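Gloss Finishes and the Indoor Year

A glossy wood tabletop ages by light, water and abrasion, in an order that depends on the room. In Fluvcombe, where many older houses have tall windows and hard water, finishers see water damage first.

Relative humidity matters more than temperature. A solid top moves across the grain as it takes up and loses moisture, and a film finish has to move with it. Brultix, a two-part varnish sold to small shops, is applied in 3 thin coats with 12 hours between them. A single heavy coat skins over and stays soft underneath.
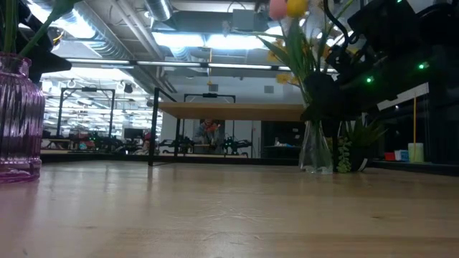
Overhead light on a glossy wood surface, with fine scratches near the center.

Scratches in a clear film scatter light, so they look worse under ceiling fixtures than by a window. Most sit in the top coat only. If a fingernail does not catch, a polishing compound will usually remove the mark. If it catches, the area needs sanding and a new coat.

Standing water is a separate problem. A vase with a damp foot leaves a ring when moisture gets under the film, and the ring turns white as the finish clouds. Ghumman, a workshop that repairs dining furniture, waits 2 days before treating a white ring, and many fade in that time. Black rings mean the water reached the wood, and the film must come off. 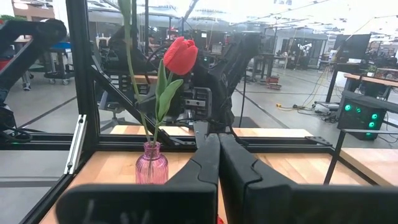

Cleaning and Upkeep

Use a damp cotton cloth, then a dry one. Avoid silicone sprays, which leave a residue that repels later coats. Eltent wax can go over a cured film in October, before the heating comes on, and again in spring. Buff with the grain.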